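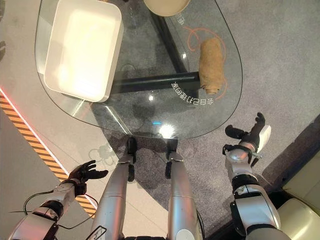 Chapter 9
Two-handed handling of soft objects

A rigid part has one shape, and a grasp planner can work from a model of it. A towel has no fixed shape. Its outline depends on how it was last folded, how it was put down and where the fingers press. This chapter sets out a method for teaching a humanoid robot to handle such objects from recorded demonstrations, and reports the result of a small study that used it.

The main example is the Holloway task. A rolled towel and a white tray are placed on a glass coffee table. The robot has to pick up the towel with one hand, bring the other hand in to steady it, and lay it in the tray. In the end state the roll lies within the raised sides and neither hand is touching it.

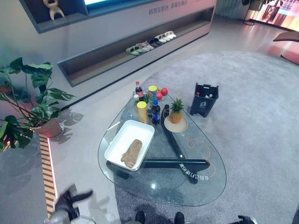 9.1 Why a glass table

Much early work on cloth used a plain, matt bench. The Flaltska study moved the task to a furnished room. Clear glass lets the carpet and the table base show through, so an image patch inside the table edge may belong to the floor. Depth readings on glass are also poor. The towel itself is easy to find by colour, but the height of the surface under it is not.

9.2 Collecting the demonstrations

Each demonstration is one full attempt, stored as head camera images together with the joint angles of both arms and both hands. The study kept 42 demonstrations by two operators. A further 24 attempts were held back for testing.
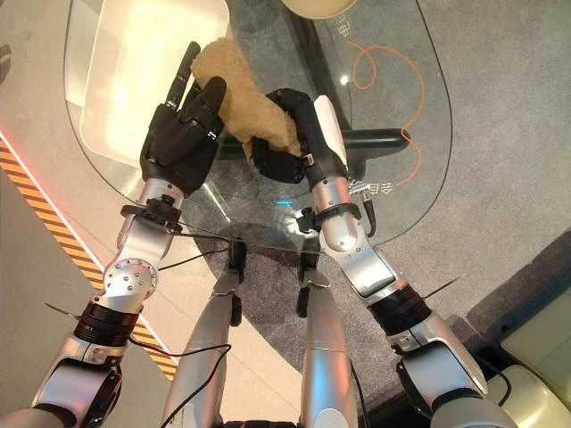
Figure 9.3 Towel held in the right hand, with the left hand raised beside it.

Contact is labelled by hand after recording. The Skelley scheme uses four labels: free, right only, left only and both. Labels are given per image, and an image in which the fingers hide the point of contact takes the label of the one before it.

The hard part to label is the change from one hand to two. A thumb resting on the end of the roll counts as contact, even when the other fingers are open.
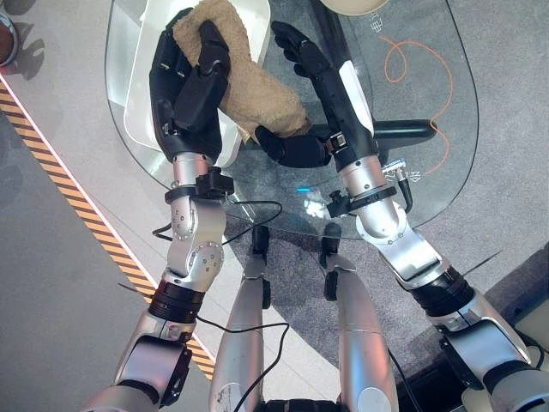

With these labels the controller can be trained in two stages. The first predicts the next contact label from the current image. The second predicts joint targets, given that label. The Iveck controller, described in Section 9.4, joins the stages and runs them at a fixed rate. Readers who have not met imitation learning before should read Chapter 2 first.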